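Thread on weave density in lightweight wool scarves. Sellers use the word "sheer" for at least four different fabrics and the terms are worth separating before anyone spends money.

All notes below are from scarves I own or have had on loan from the Whitelaw mill shop. No freebies. 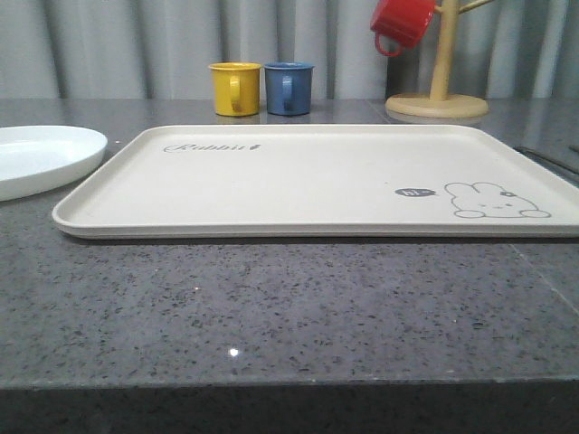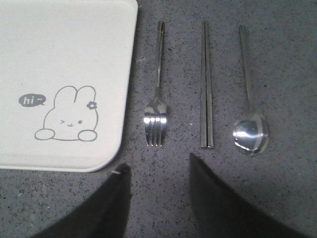

Rabbit tray on the gray speckled counter.

1. Sheer is a property of the cloth. Fine is a property of the fiber. A scarf can be woven from very fine yarn and still be opaque if the sett is close. It can also be woven from ordinary yarn and be see-through if the sett is open. Listings mix these up constantly.

2. Sett means threads per inch in the warp. My Skudgate plain weave has 89 if I use the counting glass near the middle. Close to the selvage it runs tighter, as most do. Take the reading in the middle.

3. Plain weave versus twill. Twill packs more yarn into the same width because the floats let the threads sit closer. At equal yarn size a twill will usually drape better and feel thicker. It also hides small pulls better.

4. Diamond weave is a twill variant. The reversals in the pattern are where I see the first wear, generally at the fold line behind the neck. If you always fold the same way, move the fold over by a hand's width now and then.

5. The ring test. People still pull a scarf through a finger ring and treat that as proof of quality. It tells you the cloth is thin and slippery. Plenty of viscose will pass. I have a 100 percent wool scarf from Prundembridge that fails the test and has outlasted two that passed.

6. Labels. "Wool blend" with no percentages is not something I buy. If the listing gives only a trade name for the fiber, ask for the care label. Sellers who have the scarf in hand can read it to you.

7. Dark colors. Deep brown and charcoal look denser than they are, since less light comes through the gaps. Hold the cloth up to a window before judging. I have two scarves of the same sett, one ivory and one charcoal, and people always guess the charcoal is heavier.

8. Fringe. Twisted fringe holds up. Loose eyelash fringe mats at the ends after one winter under a coat collar. It can be trimmed, but trim after steaming and with the scarf flat, or the edge comes out crooked.

9. Washing. Cool water, wool detergent, no wringing. Roll in a towel and press, then dry flat. Open setts shift if you hang them wet — the threads slide and you get bars across the width that do not fully come out.

10. Pilling in the first month is mostly short fibers working loose. Remove it once with a comb, lightly, then leave it alone for a while. An electric shaver on an open weave is a good way to make a hole.

11. Storage. Folded, clean, in a cotton bag. Cedar is fine but wears off and needs sanding. Clean matters more than cedar.

12. Size. The Plisunbridge stole is 20 inches wide, which I find narrow for a shoulder wrap and right for a neck scarf. Check the width before the length. Most regret in this category is about width.

Reply to a question I got twice: no, I do not have a rub test figure for the Skudgate. The mill quotes 1,000 cycles for the heavier cloth only, and I would not carry that number over to the light one.

Next thread will cover hems, rolled and machine. Probably in June.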